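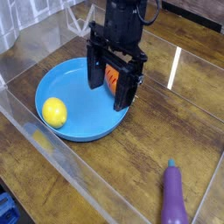 Utility says coating will buy old transformers 12 more years. Where is the data?

June 7, 2023

38 shares | 12 comments

Drostaden Power wants to keep its oldest substation transformers running well past their planned retirement, and it is counting on a bushing coating from a supplier called Wovton to get there. The utility announced the plan in a two-page statement that is long on confidence and short on test results.

Bushings are the insulated posts that carry high-voltage conductors through a transformer's tank wall. When they fail they tend to fail badly, sometimes taking the whole unit with them. Moisture gets in past worn gaskets, dirt builds up on the outside, and the inner layers break down slowly in ways that are hard to catch without regular testing.

Wovton's product is a silicone layer that is brushed or sprayed on the outer porcelain. Drostaden says it will treat some 300 bushings, starting with the Bivier substation, and that the work will add 12 years to the life of each transformer.

That last number deserves a harder look than it has gotten. A coating on the outside can cut down on surface tracking and flashover in dirty or salty air. Utilities have used similar coatings for that purpose for a long time, and there is no real argument about it. What a coating does for the paper and foil inside the bushing, or for a gasket that has already gone stiff, is another matter, and the statement says nothing about either. 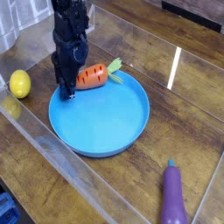

What the trial covered

The claim rests on a trial run by Michalski, a testing contractor hired by Wovton. According to the summary, 38 coated bushings were watched and none failed. The summary does not say how old they were, how many uncoated ones were followed for comparison, or how many would have been expected to fail in that time anyway. It doesn't give power factor or capacitance readings from before and after, and those are the numbers most maintenance crews would ask for first.

Vanderleia Honorato, a substation engineer who spent most of her career on bushing failures, read the summary at our request and was not impressed.

"You can have a very clean outside and a very sick inside," she said. "If they showed me the readings I might change my mind. They haven't shown me the readings."

She also questioned the plan to stretch the gap between electrical tests once a bushing is coated. Drostaden confirmed the longer gap but would not say how long it will be.

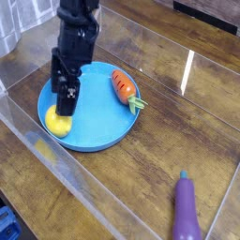

The money side is just as thin. Drostaden says treating the bushings costs far less than replacing them, and that is surely true, but replacement was never the only other choice. New gaskets and more frequent testing are cheap too, and neither is priced in the statement.

Wovton said the full Michalski report is "commercially sensitive." Drostaden said it had reviewed the report and was satisfied. The state regulator was sent a copy in May and has not commented.

Work at Bivier is set to begin this summer.

Contact the newsroom | Copyright 2023, all rights reserved | Back to top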